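자료실 > 보관과 발송 > 과일

처음으로 | 새 글 | 자료실 | 규격표 | 문의

배와 사과를 상자에 담아 택배로 보내는 방법

8월 | 글: 누르한 카플란

이 문서는 배와 사과를 소량으로 택배 발송할 때의 선별, 개별 포장, 상자 적입, 봉함 순서를 정리한 것이다. 대상은 한 상자에 한 단 또는 두 단으로 담는 개인 발송이다. 팔레트 단위 출하나 저온 수송은 다루지 않는다. 복숭아, 무화과처럼 과육이 무른 품목은 완충 조건이 다르므로 이 순서를 그대로 적용하지 않는다.

1. 준비물

골판지 상자: 이중골(DW) 새 상자를 쓴다. 재사용 상자는 모서리가 접혔거나 습기를 먹은 흔적이 있으면 제외한다. 아래 예시는 안쪽 높이 248mm인 상자를 기준으로 한다.
개별 완충재: 발포 폴리에틸렌(EPE) 과일망. 과일 지름에 맞는 것을 고른다.
단 사이 깔개: 골판지 판 또는 난좌(과일 모양으로 홈이 파인 받침).
빈틈 채움재: 구긴 크라프트지. 신문지는 습기가 차면 잉크가 묻어나므로 과일에 직접 닿는 자리에는 쓰지 않는다.
테이프: 폭 48mm 이상의 포장용 테이프.
기타: 저울, 줄자, 유성펜, 마른 면 수건.

2. 선별

수확하거나 구입한 과일을 그늘에서 실온에 맞춘다. 냉장고에서 꺼내 바로 포장하면 표면에 물방울이 맺히고, 상자 안 습도가 올라가 골판지 강도가 떨어진다. 저녁에 꺼내 두고 다음 날 오전에 포장하는 일정이 무난하다.

표면을 마른 수건으로 닦는다. 물로 씻지 않는다. 사과 표면의 흰 가루처럼 보이는 층은 과분인 경우가 많고, 강하게 문지르면 벗겨진다.

다음에 해당하는 것은 상자에 넣지 않는다.

- 꼭지가 빠졌거나 꼭지 주변이 갈라진 것
- 손가락으로 가볍게 눌렀을 때 들어가는 부분이 있는 것
- 갈색 반점이 퍼지는 중인 것
- 벌레 구멍이 있는 것

하나가 상하면 인접한 과일로 번진다. 판단이 애매한 과일은 발송분에서 빼고 먼저 먹는다.

배는 꼭지 길이를 확인한다. 꼭지가 길면 옆 과일을 찌른다. 과일 어깨선보다 높게 올라오지 않도록 전정가위로 자르고, 절단면의 날카로운 부분을 한 번 더 다듬는다. 손으로 비틀어 꺾으면 꼭지 밑동이 벌어질 수 있다.

3. 크기 구분

한 상자 안에서는 크기를 맞춘다. 높이가 다른 과일이 섞이면 윗단의 하중이 큰 과일에만 걸린다. 무게로 나누는 것이 가장 간단하다. 사과는 200g 미만과 이상을 분리하고, 배는 개체 차이가 크므로 무게 대신 지름을 줄자로 재서 나눈다. 같은 단에서 지름 차이가 1cm를 넘지 않게 한다.

4. 과일망 씌우기

과일망은 늘어난 상태에서 완충 성능이 줄어든다. 망을 최대로 당겨야 겨우 들어가는 크기라면 한 치수 큰 망으로 바꾼다. 반대로 망이 헐거우면 운송 중에 벗겨져 과일끼리 직접 닿는다.

씌우는 순서는 다음과 같다.

1) 망의 한쪽 끝을 손가락으로 벌린다.
2) 과일을 꼭지 반대쪽부터 넣는다.
3) 과일의 가장 넓은 부분이 망의 중앙에 오도록 위치를 맞춘다.
4) 남는 끝을 꼭지 쪽과 바닥 쪽으로 고르게 접어 넣는다. 한쪽으로 몰리면 과일이 기울어진다.

망이 짧아 위아래가 노출되는 경우에는 바닥 쪽을 우선 덮는다. 꼭지 쪽은 단 사이 깔개가 보호한다.

받은 과일에서 나온 망은 재사용할 수 있다. 눌린 채로 오래 보관하면 복원이 느려지므로 테이프로 감아 압축해 두지 않는다. 과즙이 묻은 것은 미지근한 물에 헹궈 완전히 말린 뒤 보관하고, 가닥이 끊어진 것은 빈틈 채움재로 돌린다. 보관할 때는 색과 치수별로 모으고 가운데를 느슨하게 묶는다. 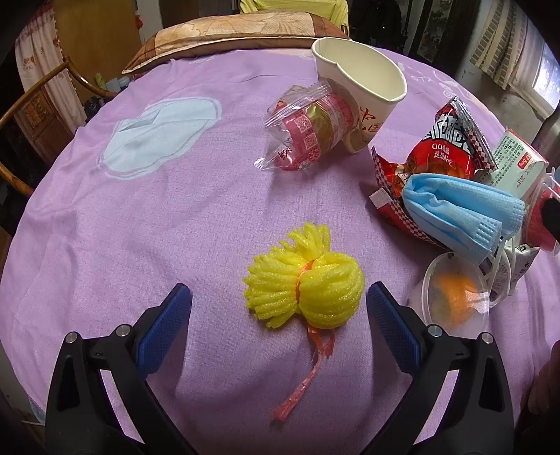 노란색 과일망. 주황빛이 도는 빨간색 플라스틱 끈으로 가운데를 묶은 상태.

더 쓰지 않을 망의 배출 방법은 지역마다 다르다. 거주지의 분리배출 안내를 먼저 확인하고, 이물이 묻은 것과 깨끗한 것을 구분해 둔다.

5. 상자 조립

바닥 날개를 접고 중앙 이음선을 따라 테이프를 붙인다. 테이프 끝은 양쪽 측면으로 각각 7cm 이상 내려오게 한다. 이음선에 직각으로 두 줄을 추가하면 바닥 처짐이 줄어든다. 날개를 서로 엇갈려 끼우기만 하고 테이프를 생략하는 방식은 과일 무게를 견디지 못한다.

손잡이 구멍이 있는 상자는 구멍 안쪽에 판지 한 장을 덧댄다. 구멍 옆에 놓인 과일은 들고 내리는 과정에서 손끝에 눌리기 쉽다. 통기 구멍은 막지 않는다.

6. 적입

바닥에 크라프트지를 구겨 3cm 두께로 깐다. 손바닥으로 눌렀을 때 상자 바닥이 바로 느껴지면 양을 늘린다. 그 위에 판지나 난좌를 놓는다.

첫 단을 놓는다. 사과는 꼭지를 위로, 배는 꼭지를 옆으로 살짝 눕혀 놓는다. 벽면과 과일 사이에는 손가락 한 마디 정도의 간격을 두고 크라프트지로 채운다. 과일을 벽에 바로 붙이면 상자 측면의 충격이 그대로 전달된다.

두 단으로 담을 때는 첫 단 위에 판지를 덮고, 윗단 과일을 아랫단 과일 사이의 골 위치에 맞춘다. 바로 위에 겹쳐 놓으면 접점 한 곳에 하중이 집중된다.

높이 계산은 포장 전에 한다. 안쪽 높이 248mm에서 바닥 완충 30mm, 위쪽 완충 30mm, 중간 판지 8mm를 빼면 180mm가 남는다. 두 단이면 망을 포함한 과일 한 개의 높이가 90mm를 넘지 않아야 한다. 큰 배는 이 조건을 넘는 경우가 대부분이므로 한 단으로 담고 높이가 낮은 상자를 쓴다.

7. 흔들림 확인

윗면을 크라프트지로 채운 뒤 날개를 손으로 눌러 닫는다. 날개가 가볍게 밀려 올라오는 정도가 적당하다. 힘을 주어야 닫히면 과다 충전이고, 저항이 전혀 없으면 부족한 상태다.

테이프를 붙이기 전에 상자를 양손으로 잡고 좌우로 짧게 흔든다. 덜컥거리는 소리나 무게가 쏠리는 느낌이 있으면 다시 열어 빈틈을 찾는다. 모서리 네 곳이 가장 흔히 비어 있는 자리다.

8. 봉함과 표기

윗면도 바닥과 같은 방식으로 붙인다. 운송장은 윗면의 평평한 곳에 부착하고 이음선 위에 걸치지 않게 한다. 이음선에 걸친 운송장은 날개가 움직일 때 바코드 부분이 접힌다.

측면 두 곳에 품목과 위 방향 화살표를 적는다. 취급주의 표기가 있어도 상자가 뒤집힐 가능성은 남는다. 위쪽 완충재를 바닥과 같은 두께로 넣는 것은 이 때문이다.

접수 전에 총중량과 세 변의 합을 잰다. 요금 구간과 제한 규격은 택배사별로 다르므로 해당 업체의 현행 요금표를 본다. 구간 경계에 걸리면 과일을 한두 개 빼고 다시 채우는 편이 상자를 바꾸는 것보다 빠르다.

9. 발송 시점

주말을 끼고 집하장에 머무르지 않도록 주초에 접수한다. 여름철에는 차량 내부 온도가 높으므로 접수 시각을 집하 마감 직전으로 맞추고, 그 전까지는 그늘진 실내에 둔다. 수취인에게는 도착 예정일과 함께 개봉 후 처리 방법을 알린다.

10. 수취인 안내 문구

아래 문구를 인쇄해 상자 윗면 안쪽에 넣는다.

"받는 즉시 상자를 열어 습기를 빼 주십시오. 눌린 과일이 있으면 따로 빼서 먼저 드십시오. 사과와 배는 한 봉지에 넣지 말고 각각 밀봉하여 냉장 보관하십시오."

사과에서 나오는 에틸렌은 다른 과일의 숙성을 앞당긴다. 같은 이유로 혼합 상자는 권하지 않는다. 부득이하게 섞어 보낼 때는 사과를 비닐봉지에 따로 담고 칸막이를 세운다.

11. 파손이 반복될 때 점검할 항목

바닥 쪽 과일만 멍이 든 경우: 바닥 완충 두께, 난좌의 홈 크기.
벽면 쪽 과일만 멍이 든 경우: 측면 간격, 상자의 골 종류.
꼭지 자국이 난 경우: 꼭지 길이, 윗단과 아랫단의 배치.
상자가 배부른 경우: 과다 충전, 과일 표면의 결로.
전체적으로 긁힌 자국이 있는 경우: 과일망 치수, 빈틈 채움재의 양.

파손 위치는 개봉 직후에 기록해야 원인을 좁힐 수 있다. 수취인에게 윗단을 들어내기 전과 후의 사진을 한 장씩 부탁하고, 상자 외부의 찍힌 자국도 함께 받아 둔다.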